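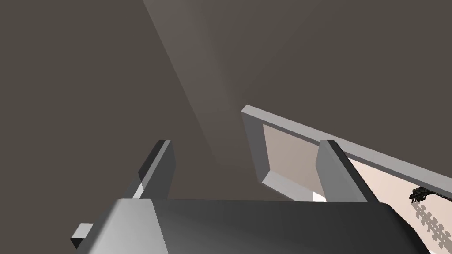 No. 89

Last time I promised I'd get back to the brick wall node group, and then I got distracted by wood grain, so sorry to the two or three of you who were waiting for bricks. The wood thing is more fun anyway.

It started with a comment from Soledad Pastor, who asked if there was a way to get end grain and side grain to line up on the same object without painting anything. She was making a set of shelves and every board looked like it had wallpaper glued on it. I knew exactly what she meant, my own kitchen table from last May has the same problem and I've been hiding it under a tablecloth ever since.

The trick is to stop thinking about the surface and treat the board as a chunk taken out of a log. You take the object coordinates, throw away the one that runs along the length of the trunk, and measure how far each point is from the center line. Feed that distance into a sine or a color ramp and you've got rings. Because it's a solid texture the rings show up as curves on the end of the board and as long stripes on the side, and they meet at the corner all by themselves!

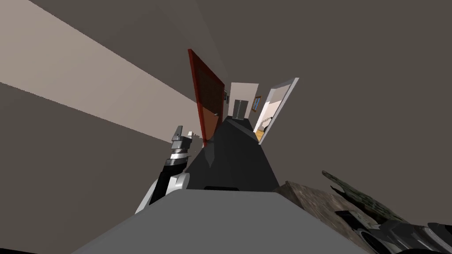 Perfect circles look fake, though, so the distance needs a push from some noise before it goes into the ramp. I use 2 noise textures for this. One is big and lazy and bends the rings so the trunk isn't a perfect cylinder. The other is small and stretched a lot along the length, and it gives you the fine fibers. Go easy on the second one. I had it cranked way up in my first version and the whole thing looked like wet hair.

The bit that took me most of an evening was the offset. If every board uses the same center line, every board is cut from the same spot in the same tree, and your eye picks that up right away. So I added an input I called Trastis (it was late, don't ask) that takes the random value from the Object Info node and slides the log center sideways by some amount before anything else happens. Small slide, and you get those nice arched cathedral shapes on the face. Big slide, and the stripes come out almost straight, like quarter sawn lumber. Hugo Montoya suggested rotating the log a tiny bit too, so the grain runs out of the side of the board here and there. That was a great call and it's in there now, set to 3 degrees by default. 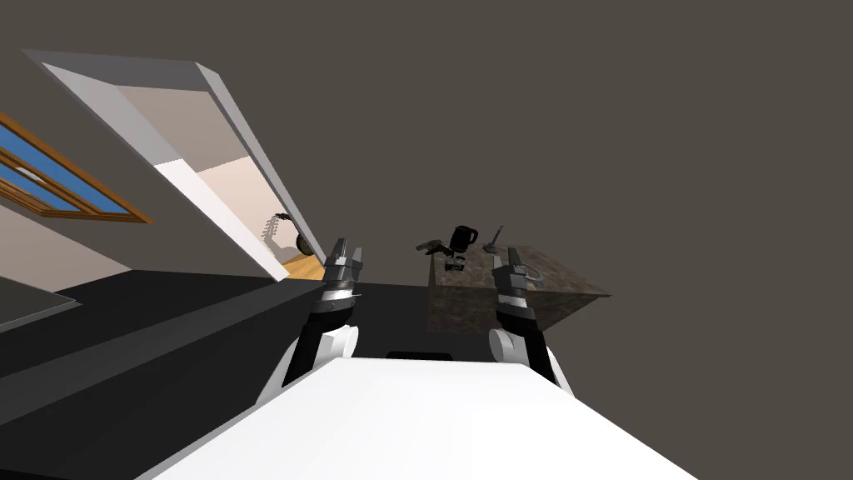
Roughness is where I'm still not happy. Right now the dark part of each ring is a little shinier than the light part, and on a warm oak color it looks lovely, but take the color away and there isn't much left to see. A broad flat white panel up close, with dark gray walls behind it like in the render up there, is a tough test for any material, and my painted wood preset just turns into plastic when I try that. I think it needs a faint bump that follows the fibers and survives the paint. Maybe a mix with the coat settings as well — I haven't gotten that far.

The group is called Kerano and it's in the same download folder as the others. It works in Cycles and Eevee, no scripts needed, just append it and plug it in. Apply your scale first or the rings will squash. If you find a board that breaks it, send me the file and I'll have a look. Bricks next, I mean it this time.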